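Home | Issues | Authors | Student Projects | Contact
Print this article | E-mail this article

4. The sorting task

4.1 Setting and groups

The course ran over one term and was open to second-year students who had passed the introductory programming module. Each group was given the same simulated cell, with a table, two arms, a black tray and a small set of fruit and vegetables. The students called the simulator Kedanent after the server it ran on, and we keep that name in this paper. None of the groups had access to hardware before the final fortnight, and the results in this section come from simulation only.

The task was to put produce from the table into the tray by teleoperation, then to train a policy on the recorded runs. Groups wrote their own instructions for the operators. Some asked for a fixed order of items, others left the choice open. We had planned to set the order ourselves, but in September the students argued that writing the instruction was part of the work, and we agreed.

Each group recorded 40 runs. A run was kept if every item was in the tray when the operator pressed stop and no item had left the table at any point. Runs that failed either test were stored in a separate folder and could be used in the written report but not for training. The first check was done by a script, the second by a student from another group who watched the replay.

4.2 Views used in training

Two kinds of view were offered. The first looks down on the table close to one gripper, so that the fingers come in at the bottom. The second takes in both arms and most of the table. Groups could train on either or both. The close view gives a good idea of how an item lies between the fingers, but an item soon passes out of it, and so may part of the tray. A policy trained on the close view alone has to go and look for the next item, and most of the student policies had no means of doing that. 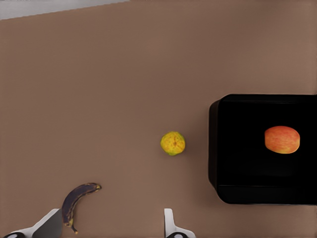
Linnea Boström disagreed with this account when the draft was passed round. She wrote that her group's policy did search, after a fashion: it drifted back towards the middle of the table after each release, and from there it usually had something to go for. She thought the drift came from the operators, who tended to return to the same resting place between items, and she asked that it be reported as a learned habit and not as a fault.

We looked at the recordings from her group again and think she is right about the source. The operators did come back to much the same place. Whether this should be called searching is a matter of wording – the policy had no record of what it had already moved. It did well when the remaining items were near the middle and badly when they were at the far side.

Long items gave more trouble than round ones in all groups. A banana or an aubergine has to be gripped across its width, and the operators had to turn the wrist before closing the fingers. Several of them left the turn until very late, and the policies copied this. Hernán Londoño's group rewrote its instruction so that the wrist was turned well above the table. The change made the runs slower but easier to learn from.

4.3 One arm or two

Nothing in the task required both arms. The tray could be filled with one, and most operators chose to work that way, keeping the other arm still and clear of the tray. Two groups tried passing items from one gripper to the other and gave it up within a week. Vandana Pal's group kept both arms in use by splitting the table down the middle, which worked until an item was placed close to the line and both arms went for it. The group later added a rule giving such items to the arm nearer the tray.

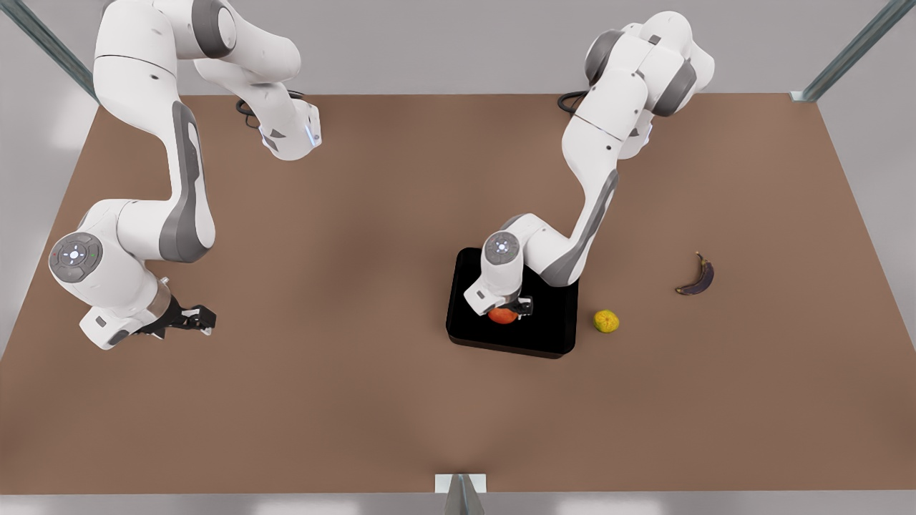 Figure 2. Simulated cell with both arms in view: a tomato held over the tray by one gripper, the other gripper open and empty.

The idle arm had an effect we did not expect. In training, its joint values were nearly constant, and some policies moved it slightly at the start of a run and then held it there. This did no harm in the simulator. It was discussed at the review on 19th October, where it was decided that the idle arm would be locked in software before any group moved to the real cell.

4.4 Marking

Marks were given for the written report and the instruction sheet, with a smaller share for the trained policy. We did not want a group to lose heavily for a policy that failed if it could explain the failure from its recordings. The best report came from a group whose policy rarely got past the first item.

We use cookies to remember your reading preferences. Accept | Settings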